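7月21日　又叠毛巾

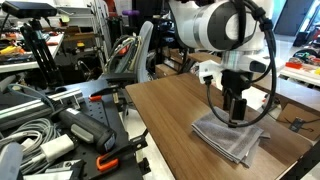
一、关于那条灰毛巾

叠毛巾这件事，我一直怀疑被说得太玄了。今天又对着那条灰色的毛圈方巾看了半天，叠成厚厚一摞，微微起皱，右边还有一个角散在外头，怎么看都不像书里的样子。书里的毛巾边是边、角是角，像豆腐块。我不信有谁家的毛巾用过几个月以后还能叠成豆腐块。

起因是三月里买的那本收纳册子，Carora出的，要价43块。册子头一章就讲毛巾，说先对折，再三折，开口朝里，摆进柜子的时候只露出圆边。照着做倒不难，难的是毛圈布本身厚，叠到第三层它就自己拱起来。用手掌压一压，平了，手一拿开，又慢慢鼓回去。册子上对这一点只字不提，只说“轻轻抚平即可”。写这句话的人大概叠的是手绢。

还有折三折这个说法，我也存疑。方巾折三折，三等分全凭眼睛，十回里有九回最后那一折会短一截，露一条边在外面。对折再对折，笨是笨一点，至少边对得上边。我今晚把柜子里的毛巾两种办法都试了一遍，对折的那几条确实更厚，可是站得稳，三折的那几条抽一条就倒一排。

二、关于柔顺剂

Wolico那瓶柔顺剂快用完了，不打算再买。瓶身上写得很好听，用下来我只觉得毛巾变滑了，擦脸的时候水在脸上推来推去，吸不进去。也可能是我放多了，说明上讲一次一瓶盖，可那个瓶盖里头有两道线，到底到哪一道，没讲。下个月先停掉，拿白醋试试。白醋的说法我同样不大信，不过白醋便宜，试坏了也不心疼。

顺手翻出去年的账，光是洗衣这一项的瓶瓶罐罐就花了200出头，里面真正离不开的只有洗衣液。剩下的什么去渍笔、留香珠，有一半还躺在水池底下，盖子都没拧开过。

三、关于桌子

我喜欢在木纹桌面上叠东西，暖棕色的，灰毛巾放上去看得清楚，哪里歪了一眼就知道。在床上叠是不行的，床单软，一压就陷下去，叠出来的边全是弯的。册子偏偏建议“坐在床边，享受叠衣的时光”。我坐过，腰疼。

桌子右边还靠着一个压扁的纸箱，早该处理掉。每次想扔，又觉得下回寄东西用得着，结果真到寄东西的时候，尺寸从来不对。Flendatbridge那边回收纸板，一公斤给的钱少得可怜，还要自己捆好送过去，来回的车费都不够。我算过一次就再没去。可是留着也是占地方，这个矛盾我到今天也没解决。

桌子左边那一片更乱，灰色的线盘成一团堆在角上，电源适配器就压在线上面，两只橙色的弹簧夹倒是很显眼，怎么也不会找不着。理线这件事我比叠毛巾还要不信：扎带扎得再漂亮，过两天要拔一根出来，整捆都得剪开重来。我现在的标准已经降到“踢不到就行”。

四、关于标准

晚饭后又去看了一眼Mousavi家居店的橱窗，毛巾架上一排毛巾，颜色由浅到深，整整齐齐。我凑近了看，最底下那几条里面垫着硬纸板。怪不得。拿硬纸板撑出来的样子叫人回家用两只手去叠，叠不出来还要怪自己手笨，这个账不能这么算。店里一条方巾标价71，我摸了摸，厚是厚，毛圈松，洗几回估计就要勾丝。没买。

回来的路上在想，叠毛巾到底图什么。图省地方，我同意，卷起来塞进篮子也省地方。图好看，柜门一关谁看得见。图拿着方便，那散一个角出来反倒更好抽。想来想去，唯一说得通的理由是不叠的话会堆成一座山，堆成山以后就不知道哪条是干净的。为了这一条理由，叠成方的就够了，皱一点也无妨。

册子后面还有23页讲怎么叠床笠，带松紧的那种。我翻了两遍，图上第三步到第四步之间，四个角忽然就套在一起了，中间发生了什么没有画。打算周末照着做一次，做不成就团一团塞进枕套里，反正我一向是这么放的。

洗衣机里还有一桶深色的没晾。先去晾。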